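Revised bench practice for two-arm work cells

The revised bench practice note for shared two-arm cells takes effect on September 16, 2026. It replaces the interim sheet that has been taped inside the cabinet doors at Grasholm and the separate Toledo procedure, which had drifted apart on several points. From that date there is one document for both sites. Operators who signed the interim sheet will need to sign again, as the section on parked arms is new and the speed limits have changed.

The note does not replace the risk assessment for each cell. It sets out what is expected between the assessment and the first run of the day, and what must be written down when a cell is altered. Where the note and a cell's own assessment differ, the stricter requirement applies until Lina Moussa's office has ruled on the difference in writing.

Speed and entry

During teaching and any jogging with a person inside the marked floor line, tool speed is capped at 50 millimetres per second. The interim sheet allowed each supervisor to set a figure, and the log review found four different figures in use across the Grasholm cells. The cap is to be set in the controller configuration and locked with the supervisor password. A reduced setting on the pendant slider does not meet the requirement.

Entry to the cell while either arm is under power requires the enabling device to be in the hand of the person entering. A colleague holding it on their behalf is no longer acceptable at either site.

Parked arms

Many of our tasks use one arm while the other stays idle. Under the old wording an idle arm was treated as outside the task and was often left wherever the previous job had finished. The new wording treats any energized arm as live, whether or not the running program calls it. An idle arm must be driven to its stored park pose before the active arm is started, and the park pose must keep every link and the tool clear of the working area of the mat. The pose is stored under a fixed name in both controllers so that it can be checked at start-up.

If the park pose cannot be reached, the idle arm is to be powered down and tagged. Pushing an arm clear by hand with the brakes released and then continuing is a reportable departure from the note.

Cables

Tool cables that run outside the arm must be checked at the full extent of the programmed path, in both directions, before a new program is released. The check is done at the teaching speed cap. Look for loops that could catch on the wrist or reach the workpiece ahead of the fingers. Retaining clips are stocked as Prestance item 554 and should be drawn from stores. Cable ties cinched directly around a joint housing are to be removed when found.

Cables at floor level on the operator's side must be behind a cover or secured to the frame. Cells that don't yet comply have until the end of November.

Program changes

Any change to a waypoint, grip force or tool offset calls for 5 dry cycles with no part present, followed by 20 supervised cycles with the part in place. Both counts restart if the program is edited again. The supervisor initials the log at the end of each set. Changes to comments or display text are exempt.

Jinormont has supplied the new log template, which has a separate line for the park check. Old log books may be used until full if the extra line is written in by hand. Questions on the note, including requests for a ruling, go to Lina Moussa.

The park check is made by eye as well as on the controller screen. The operator stands at the near edge of the table and confirms the position of each arm before pressing start. With a tray, plate, fork and spoon set out on the mat, one arm has its open gripper beside the tray, and the other rises straight up from its base, out of the workspace. Green status lights are lit on both bases, so the second arm is entered in the log as live and parked.
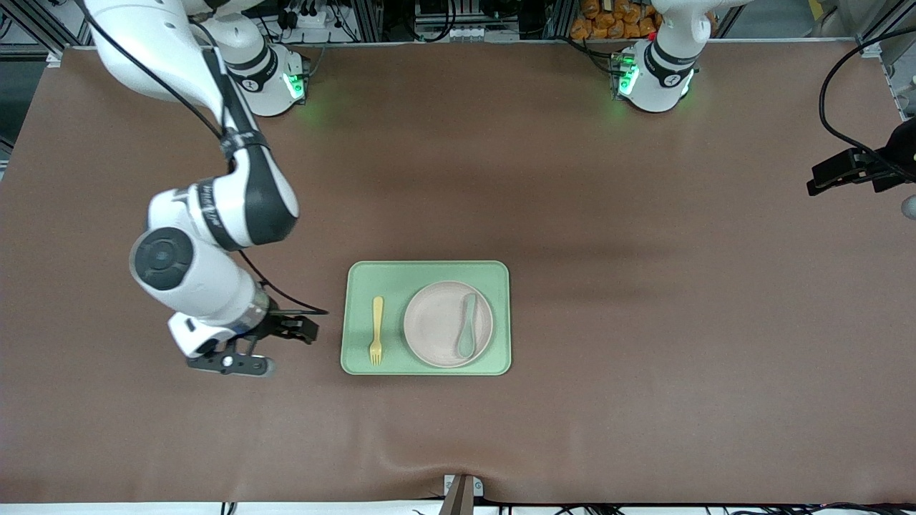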